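About Egan

Most baking schools will tell you that anyone can learn to make great bread in a weekend. We doubt it. We have run weekend courses in Ullden long enough to know what a weekend gets you: a couple of decent loaves, sore forearms and a fair idea of whether you want to keep going. If that sounds thin, there are other schools, and their brochures are nicer than ours.

Who we are

Egan was started by Hannelore Albers, who spent fifteen years in a production bakery and left with strong opinions about additives and stronger ones about baking books. Jana Petersen joined later to teach the evening classes. She handles rye, and she also answers the email, so please be patient with the email.

What we don't believe

We don't believe a starter has to be a hundred years old. People bring us jars with a family history attached, and after a few weeks of our flour they behave like any other jar. We don't believe in the "ancient grain" label either. Some of those flours taste good. Some taste like the bag. The claims about digestion we leave to people with a laboratory.

We are also not convinced by most equipment. You need a scale, a tray or two, a heavy pot with a lid and an oven that holds its temperature. A $938 mixer makes sense if you bake for a shop. For two loaves a week it mostly takes up counter space.

How we teach

Classes are small and the recipes are short. You weigh everything. If your loaf is dense, we will say so and try to work out why, and sometimes we can't. There is no certificate. We looked into offering one through the Garkuvel program and could not see what it would prove, apart from attendance.

Flour comes from the Heledum mill. It varies from sack to sack, which annoys beginners, and we have stopped apologizing for it. 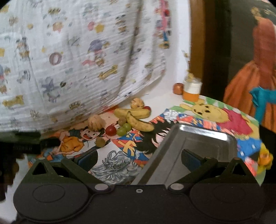 Visiting and booking

The new course list goes up in June. Deposits are refundable until a week before the class. Parking is bad, so take the bus if you can.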